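Stotetti Desk Organizer, Three Levels
Section 5: Filling the organizer

Before you begin, the organizer must already be assembled as in Section 4, with both arms moving freely. If one arm is stiff, please go back and loosen its screw by a quarter turn.

Caution: Do not carry the organizer while the trays are open. Close it first and hold it from underneath with two hands.

5.1 Prepare the place

1. Put the organizer on a flat table, with the front side toward you.
2. Lift the upper tray by its edge and move it slowly to the back until it stops. The middle tray will follow by itself.
3. Take out everything that was inside before. Put it on the table between you and the organizer, so your hands do not need to go far.
4. Wipe the trays with a dry cloth. Do not use alcohol, it can make the plastic cloudy.

Note: It is normal that the table looks worse at this moment than before you started. Please do not sort the pile into many small piles. It takes more space and you will need to move them again.

5.2 Upper tray

The upper tray is for things you take many times in one day. It is the best place for highlighters and markers.

5. Lay the highlighters flat, in two columns, with the caps toward the center of the tray. The cap is then easy to find with the thumb.
6. Leave a little space between the pens and the wall of the tray. A pen which is pressed in by force will push the wall out with time.

Caution: The upper tray holds 400 g at most. Do not put a stapler or a full tape dispenser here. When the trays are open, the weight is at the back and the organizer can tip over.

5.3 Bottom compartment

Fill the bottom before the middle. The heavy things give the organizer a good base, and you will also see what is left for the small slots.

7. Start with boxes and tins. Stand them upright, the tallest ones against the walls.
8. Hold each box near the top and let it down straight. If it catches on another box, take it out and turn it. Do not press.
9. Where two boxes do not stand firmly, put a small tin next to them as support.
10. When a row is in place, touch each item with one hand and move it a little. Nothing should fall to the side.
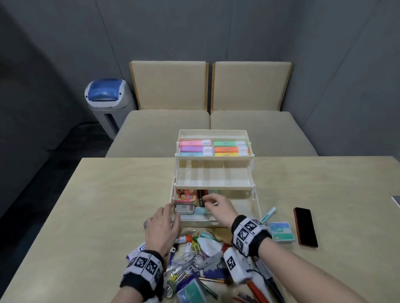
11. Check the height before you continue. Close the trays slowly, only halfway, and look from the side. If a box touches the middle tray, lay this box down or keep it in another place.

Note: Flat packets and refills go in last, in front of the boxes. If you put them under the boxes you will forget that you have them, and buy them again.

5.4 Middle tray

12. Choose one kind of item for each slot. Paper clips, binder clips and erasers are good for this tray.
13. Paper clips must not be higher than the partition, or they will go over into the next slot when you close the tray.
14. Put scissors with the points away from you. If your scissors are longer than the slot, keep them in the bottom compartment, points down.
15. Close a glue stick well before you put it away, and keep it upright if possible.

Caution: Keep your fingers away from the arms when you close the trays. Small children should not close the organizer alone.

If the trays do not close completely, see Section 6. For replacement partitions, please write to us with the part number 61 and the color of your organizer.

Text of this section: Quyên Đồng. Last change: January 31, 2021.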